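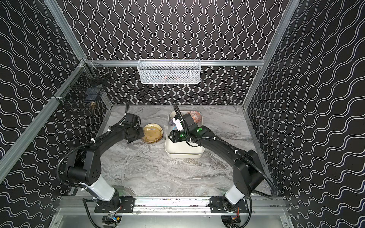 Who may vote in the Stumdale charter referendum? Any resident of the township who is 18 or older on polling day and whose name is on the roll when it closes.

Home Agendas Minutes Elections Contact

Search this site Enter keyword Go

STUMDALE TOWNSHIP ELECTIONS BOARD
Minutes of the special meeting, 17/02/2019

Fedir Savchuk presiding. Quorum present. Meeting called to order at 2:00 p.m.

1. Minutes of the previous meeting
Approved as circulated, with one correction: in item 5, "precinct captain" to read "precinct clerk."

2. State of the roll
The clerk reported 2284 names on the roll for the township. Of these, 1301 are in the Skotska precinct and the remainder in Dindudon. Notices returned by the post office are being handled under section 4 of the roll procedure. A returned notice does not by itself remove a name; a second notice must go out by first-class mail and the reply period must run in full. The member for Dindudon asked whether a phone call could stand in for the second notice. The chair ruled that it could not under the procedure as written.

3. Mail ballots
Requests received to date: 712. The clerk proposed that the return envelope carry the signature box on the outside flap, under a tear-off cover. Discussion on whether the cover slows opening. Moved and seconded that the covered flap be adopted for the November referendum. Carried, one opposed.

A member asked that late requests be logged by date received, with the postmark noted in a separate column. Agreed without a vote.

4. Polling place, Dindudon
The grange hall has no ramp at the north door. The south door is level with the parking lot but opens into the kitchen corridor. The board considered moving the precinct to the school gymnasium. Objection raised that the gymnasium is on the far side of the county road and has no bus stop. Item tabled. Clerk to measure the south door and corridor and report the clear width in inches.

5. Ballot wording
Counsel's draft of the charter question was read aloud. Two members found the second clause unclear as to whether the supervisor's term changes for the sitting supervisor or only for the next one elected. Counsel confirmed the latter. Moved that the words "beginning with the next regular election" be inserted after "term." Seconded. Carried unanimously.

6. Correspondence
Letter from a resident now living in Cáceres, Spain, asking if an overseas voter may take part in a local question. Referred to counsel for a written reply. The letter and reply are to be kept with the referendum file.

7. Public comment
One speaker asked that sample ballots be posted at the library as well as the township office. Clerk to arrange.

Items carried forward: 4, 6.

Adjourned at 3:35 p.m.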